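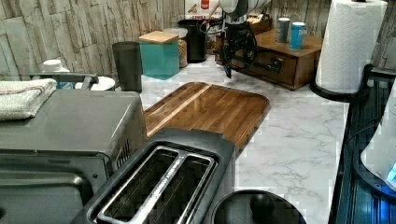

Ivberg two-slot toaster: review after five months

Our old toaster gave up in the winter and I wanted something plain to replace it. We already have a toaster oven, and for a while I tried doing bread in that, but it is slow for two slices on a work morning and one side always came out paler than the other. I bought the Ivberg from Gokar, the kitchen shop in Grurville, and it has been used every day since.

Size and looks

It is a matt charcoal box with two long slots side by side and silver metal around the openings. Next to our toaster oven, which is also dark grey, it looks close enough to a match. The finish is good at hiding fingerprints. It shows flour, though, so if you bake you will be wiping it down.

The long slots are the main reason I chose it. A slice from a tall bakery loaf goes in lengthways with nothing sticking out at the top. You can get two ordinary slices end to end in each slot if they are from a small tin loaf. With a standard supermarket loaf it is a squeeze and I don't bother.

We are short of worktop. The toaster shares its stretch with the toaster oven, a chopping board and the jars and canisters at the back by the tiles, and it still leaves me somewhere to butter the toast. A long toaster does take up more than a square one, so measure before you order. If your cupboards are low, pull it forward before you switch it on.

Toasting

There are 6 browning settings. We keep it on 3 for white bread and 4 for brown. From cold, setting 3 takes 2 minutes and 23 seconds, and the second round comes out darker unless you turn it down half a notch. My sister-in-law, Soo-ah Um, has the four-slice Kang and hers evens this out by itself, but it cost a good deal more and needs twice the room.

Colour is even across the middle of the slice and a bit lighter at the two ends. Crumpets need setting 5 and then another minute. Bagels fit if you cut them fairly thin. Frozen bread is fine on the defrost button, and this is the thing I use most after the lever.

Cleaning

The crumb tray slides out at the back, which means turning the whole toaster round. It is shallow and wants emptying every Sunday in our house. Seeds get stuck in the corner and have to be brushed out. The outside only needs a damp cloth once it has cooled down.

What I don't like

The lead is short. Ours only just reaches the socket. The lever doesn't lift high enough for small items, so crumpets have to be fished out with wooden tongs. The beep at the end is loud and there is no way of turning it off. I asked Joyce Rotich at the shop and she checked the booklet for me and said the same.

Verdict

Good toast, long slots, easy to live with apart from the beep. If you mostly eat sliced supermarket bread you could spend less on a shorter one and get the same result. For bakery loaves I would buy it again. Four out of five.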